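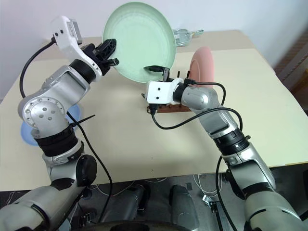

Projektbericht Zweiarm-Küchenhilfe, Gruppe Nerov
Stand 11.05.2024

Unser Ziel war von Anfang an ziemlich bescheiden: Geschirr vom Tisch in ein Abtropfgestell räumen, mit zwei Armen, in einer Werkstatt, die man sich mit anderen teilt. Kein Spülen, kein Wasser, nur greifen, drehen, abstellen. Warum zwei Arme – weil ein Teller, den man nur an einer Stelle am Rand hält, beim Drehen wegkippt, das hatten wir im ersten Semester oft genug. Deshalb der Griff, um den sich jetzt fast alles dreht: der linke Greifer klemmt den mintgrünen Teller oben links am Rand, der rechte fasst ihn unten rechts, und der Teller steht hochkant zwischen beiden. Das Gestell steht ganz hinten am Tischrand, also müssen beide Arme den Teller aufrecht dorthin bringen, ohne dass einer zieht und der andere drückt. Genau daran haben wir die meiste Zeit verloren.

Gruppe: Armelle Leblanc (Steuerung), Trevor Gauthier (Mechanik, Kabel), Séverine Perrin (Bildverarbeitung) und ich, Margaux Caron (Ablaufplanung, dieser Bericht). Betreut von Didier Courtois.

1. Ausgangslage

Die Arme haben wir nicht selbst gebaut, die kamen von der Vorgängergruppe. Von der stammt auch der Name Nerov, den wir einfach behalten haben. Übernommen: Arme, Greifer, der alte Steuerrechner, ein Ordner mit Notizen. Die Notizen hören mitten in der Kalibrierung auf. Neu von uns: Ablaufsteuerung, Kraftbegrenzung, Tellererkennung, die komplette Kabelführung.

Werkstatt ist der hintere Raum bei Grindlow. Vorteil: man kann abends rein. Nachteil: der Tisch wird auch von anderen benutzt und steht danach gern mal ein Stück woanders. Wir haben Klebemarken auf den Boden gemacht, hilft ein bisschen. Besser wäre festschrauben, dürfen wir aber nicht.

2. Aufbau

Beide Arme schauen von derselben Seite auf den Tisch. Greifer sind Zweifinger-Greifer, die Finger schwarz, mit einer Gummiauflage, die Trevor aus einer Matte von Besnard geschnitten hat. Erste Version war zu glatt, Teller rutschte. Zweite Version dicker, dafür ging der Greifer nicht mehr ganz zu. Die jetzige ist die zweite, nur an der Spitze dünner geschliffen. Von Hand, nicht schön, geht aber.

Kabel: die laufen außen am Arm entlang, in Schlaufen. Innen durch wäre natürlich besser, dafür hätten wir die Gelenke aufmachen müssen und das wollte Herr Courtois nicht (verständlich). Schlaufe zu kurz = Zug am Stecker, wenn das Handgelenk dreht. Schlaufe zu lang = bleibt irgendwo hängen. Trevor hat die Längen in den Endlagen ausprobiert und dann mit Kabelbindern fixiert. Wer weitermacht: bitte nach jedem Umbau beide Endlagen langsam anfahren und dabei auf die Schlaufen schauen, nicht auf den Bildschirm.

Geschirr: Teller in verschiedenen Farben, Mintgrün, Lachsrosa, Hellblau. Die Farben waren Séverines Idee, damit die Erkennung am Anfang einfach bleibt. Auf dem hellen Tisch heben sie sich gut genug ab, nur Mintgrün macht bei Neonlicht Ärger, siehe unten.

3. Ablauf

Der Ablauf besteht aus Zuständen, die nacheinander abgearbeitet werden:

Suchen – Teller finden, Mittelpunkt und Rand schätzen
Anheben – ein Greifer kippt den Teller am Rand hoch
Übernehmen – zweiter Greifer kommt von unten dazu
Ausrichten – Teller hochkant, Drehung zum Gestell
Abstellen – zwischen die Stege, loslassen, zurückfahren

Klingt einfach. Das Problem ist der Übergang von Anheben zu Übernehmen. Solange nur ein Arm hält, kann er sich frei bewegen. Sobald beide halten, ist der Teller eine starre Verbindung und jeder kleine Positionsfehler wird zu Kraft. Ganz am Anfang hatten wir beide Arme stur auf Position geregelt. Ergebnis: Knacken, Notaus, Teller auf dem Boden. War zum Glück ein Kunststoffteller von Dririro, den wir nur zum Testen hatten.

Armelles Lösung: ein Arm führt, der andere folgt. Der führende ist auf Position geregelt, der folgende weich eingestellt und gibt nach. Wer führt, hängt davon ab, auf welcher Seite der Teller aufgenommen wurde. Bei einem Teller links führt der linke. Die Umschaltung passiert erst, wenn der zweite Greifer wirklich Kontakt meldet, vorher nicht. Das mit dem Kontakt haben wir über den Motorstrom gemacht, eigene Sensoren in den Fingern gab das Budget nicht her. 300 Euro für alles, da war nach Matte, Netzteil und Ersatzkabeln nicht mehr viel übrig.

4. Versuche

Die große Versuchsreihe lief im Mai, 300 Durchläufe, alle mit demselben Programmstand. Wir haben bei jedem notiert, in welchem Zustand er abbricht, falls er abbricht. Die vollständige Liste liegt im Anhang, hier nur was uns aufgefallen ist:

Suchen: meistens ok. Fehler fast nur bei Mintgrün unter Neonröhren, da wird der Rand zum Teil dem Tisch zugeschlagen. Mit der Lampe von der Seite besser.

Anheben: klappt, wenn der Teller nicht zu nah an der Tischkante liegt. Liegt er ganz am Rand, kommt der Greifer in einem schlechten Winkel an und schiebt ihn eher runter.

Übernehmen: immer noch die meisten Abbrüche. Der untere Greifer verfehlt den Rand oder trifft ihn mit der Fingerkante. In der Reihe kamen einmal 9 Abbrüche direkt hintereinander, da hatte jemand den Tisch verschoben. Seitdem wird vor jeder Reihe neu kalibriert, ohne Ausnahme.

Abstellen: die Stege vom Gestell werden schlecht erkannt, durchsichtiges Material ist für die Kamera eine Katastrophe. Wir fahren deshalb auf eine feste, eingemessene Position. Verrutscht das Gestell, geht es schief.

5. Was nicht fertig wurde

Tassen. Waren geplant, haben wir nach zwei Nachmittagen gestrichen, der Henkel ist eine eigene Arbeit. Teller, die sich gegenseitig verdecken, gehen auch nur manchmal – steht einer hochkant hinter einem anderen, schätzt die Erkennung den Mittelpunkt falsch. Séverine hat einen Ansatz über den sichtbaren Bogen vom Rand, läuft aber bisher nur auf gespeicherten Bildern und noch nicht am Aufbau.

Außerdem ist die Geschwindikeit bewusst niedrig. Schneller wäre drin, aber der weiche Arm fängt dann an zu schwingen. Dämpfung höher stellen hilft gegen das Schwingen, macht ihn dafür wieder steif und dann sind wir beim Knacken. Der jetzige Wert steht in der Konfigdatei, bitte nicht ändern ohne vorher einen Kunststoffteller zu nehmen.

6. Für die nächste Gruppe

Boden unter dem Tisch aufräumen, da liegen unsere Kabel noch kreuz und quer, Beschriftung fehlt bei den weißen. Trevor weiß welches wohin geht, sonst keiner von uns, also vorher fragen.

Der Steuerrechner braucht nach dem Einschalten eine Weile bis beide Arme sich melden. Nicht vorher starten, sonst findet er nur einen und der Ablauf hängt im Suchen ohne Fehlermeldung. Hat uns einen ganzen Abend gekostet.

Gummiauflagen: Reste der Matte liegen in der Schublade unter dem Schraubstock. Schablone liegt dabei, die Maße auf der Schablone sind noch von der ersten Version, die richtigen stehen mit Bleistift drunter.

Code und Messdaten liegen auf dem Laufwerk der Werkstatt im Ordner Nerov, Zugang über Herrn Courtois.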